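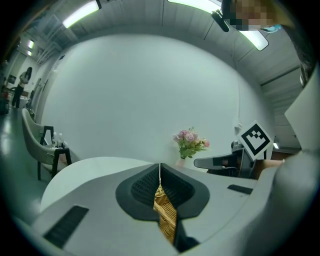 3 min read

By Divya Alva
November

How do you buy a robot hand?

Say your class wants a robot helper that can tidy up a table. It should pick up a basket, move a vase of flowers, and put everything back without knocking anything over. Where do you start? With a shopping list!

Grown-ups who plan for robots make shopping lists all the time, and theirs are a lot of fun to read. The robot itself is only one line on the page. Under it come cables, pads, tags, tables, chargers, spare screws and a surprising amount of tape.

Start with the job

Before anyone looks at prices, the planners write down what the robot has to do. "Help around the room" is too big. "Lift a small basket by its handle and set it down gently" is much better, because now you know what kind of hand you need.

Robot hands are called grippers. Some have fingers like a pair of tongs. Some use suction, like the cup on a bath toy. A basket handle is thin and bumpy, so suction would have a hard time with it. Tongs with grippy pads are a good pick for that.

Teaching tools go on the list too

A robot doesn't know how to pick up a basket on its first day. Somebody has to show it, and one clever way is to use grippers that people hold. A person squeezes and lifts with the gripper, and a camera on it records what the gripper sees. Later, a computer studies lots and lots of those recordings to learn the moves.

People have 2 hands, and plenty of jobs need both of them. Try opening a jar with one! So a planner who wants to teach two-handed jobs writes down two grippers per person. If 3 people are going to be teaching at the same time, how many is that? Six. You have just done equipment planning. 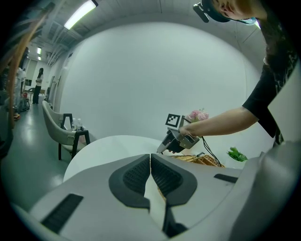

Next come the tags. A tag is a black-and-white square with a blocky pattern, a bit like a tiny crossword puzzle. When a camera spots one, the computer can work out where the tag is and which way it is tilted. Tags can be printed on an ordinary printer, so they are one of the cheapest things on the whole list. Print extras anyway. They get scratched and they get lost.

Then there are the things to practice on. I love this part! You need baskets, bottles, plants, flowers, chairs, a table, all the everyday stuff you would find in a home. A robot that has only ever met one basket may get very confused by another, so it helps to have different shapes and sizes. Planners can get a lot of this from a thrift store, or from the back of their own closets.

Wants and needs

Every list ends up too long. When that happens, the planners sort it into needs and wants, the same way you might with your birthday money.

Picture a made-to-order list for a pretend town called Tetosstead. The library there wants a robot to carry books, and the first list has 9 things on it. Two of them turn out to be wants (a shiny paint job and a speaker that plays songs). Those wait until next year. The grippers, the spare pads and the charging station stay.

Spare pads sound boring, but look at the bottom of an old pair of sneakers. See how smooth the rubber has become? Soft pads wear down in the same way, and a worn pad lets things slip. A careful planner puts money aside for new ones before the old ones give out.

Don't forget time — it belongs in the plan as well. People need to learn how to hold the equipment, somebody has to charge the batteries, and everything needs checking before work starts. If you fill the whole day with teaching and leave no room for any of that, you will be late by lunchtime.

Make your own list

Pick one small job in your kitchen, like putting spoons in a drawer. Write the job in one sentence. Then write down the hand your robot needs, the things it should practice with, and the parts that might wear out. Give each thing a star if it is a need and a circle if it is a want.

Now swap lists with a friend and see what they would add. My own spoon-drawer list is missing a drawer that closes properly, so I'm putting a star next to that one.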